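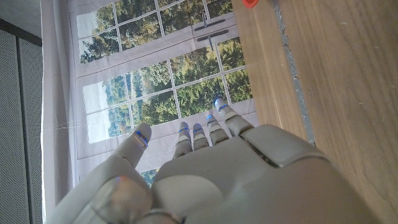 Meet the Hand with the Blue Fingertips

Hold up your own hand and look at the back of it for a minute. Wiggle your thumb. Now spread your fingers a little and make them as straight as you can. You probably did all of that without thinking very hard, and yet a great many small parts inside you had to work together to do it. There are bones, and joints where the bones meet, and muscles that do the pulling, and your brain sending out messages the whole time.

The robot hand at the top of this page has a thumb and four fingers too, and they are held up straight with small gaps between them. Its skin is a smooth, pale grey shell. Look for the darker grey bands on the fingers. Those are the joints, the places where one short piece meets the next, a bit like your knuckles. And of course there are the lights! Every fingertip has a thin bar of bright blue, and the thumb has one as well.

The hand is called the Stilitz, and it is made by a company named Solteck. It comes in a kit that schools, libraries and science clubs can borrow, and this page is for the children who will be using it (and for any grown-ups reading over their shoulders, who are very welcome).

What comes in the kit?

When the big case arrives, you will find the hand itself, the arm it sits on, a power box, and a tablet with a program called Lý already on it. Lý is how you tell the hand what to do. You will also find 2 folding backdrops, a bag of soft blocks, and a thick book with 1033 little activities in it. Please don't try to do them all! Some take only a minute, and some could keep a class busy for a whole rainy afternoon. Most people start at the front with the waving ones.

Why do the fingertips glow?

In the Stilitz kit, the lights are a way for the hand to talk to you. A robot can't say "I'm ready" with its face, so the people at Solteck gave it colors. Blue means the hand is switched on and waiting. Green means it is moving, and you should keep your own fingers back until it has finished. Yellow means it is confused and would like a grown-up to have a look at the tablet.

Each finger has its own light, so each finger can tell you its own news. If your pointing finger is fine but your thumb is stuck, the thumb will turn yellow all by itself. Your own hand does something a little like this when one toe or finger is cold and sends a message to your brain to complain.

Why is there a picture of a window?

Behind the robot's fingers you can find a big cloth with a window printed on it, and through the printed window there are trees and hills. The trees are only ink on fabric, but they have a job. Many robots use cameras to see, and a camera has to work out which things are close by and which things are far away. For you that is easy. You know right away that a hand is in front and the trees are behind. A robot has to practice, and a busy background full of leaves and window panes gives it much more to puzzle over than a plain white wall would.

Try it yourself! Close one eye and hold your thumb up in front of a real window. Now switch to the other eye. Did your thumb seem to jump sideways? Your brain uses that little jump to help it judge how far away things are.

How does the hand learn a new move?

You start by choosing a shape in Lý, such as "all fingers straight" or "make a fist." The program shows you a drawing of a hand, and you drag each finger to where you want it to be. Then you press the round button, and the robot copies your drawing, one joint after another. If you like what it did, you can save the move and give it a name. We have seen moves named Spider, Grumpy Fork and Hello Grandma.

Once you have saved a few moves, you can put them in a row, and then you have written a program. It might only be "straight, fist, straight, fist," but it is a real program all the same, and grown-up engineers build much longer ones in just the same way.

Is it strong?

It can hold a soft block or an empty cup, and it can shake hands very politely. It can't lift your schoolbag or open a jam jar. The motors were kept gentle on purpose, so that it will let go if it feels something pushing back.

Who can borrow one?

Any school, library or club can ask. The kits go out from the Tundevetti lending center, and each one stays with you for 2 weeks. The waiting list does get long in spring, and it is usually shortest in July, when many schools are closed. Ask your teacher or librarian to write to the center and mention kit number 2102, which is the one with the Stilitz hand in it.

Page last updated March 25, 2019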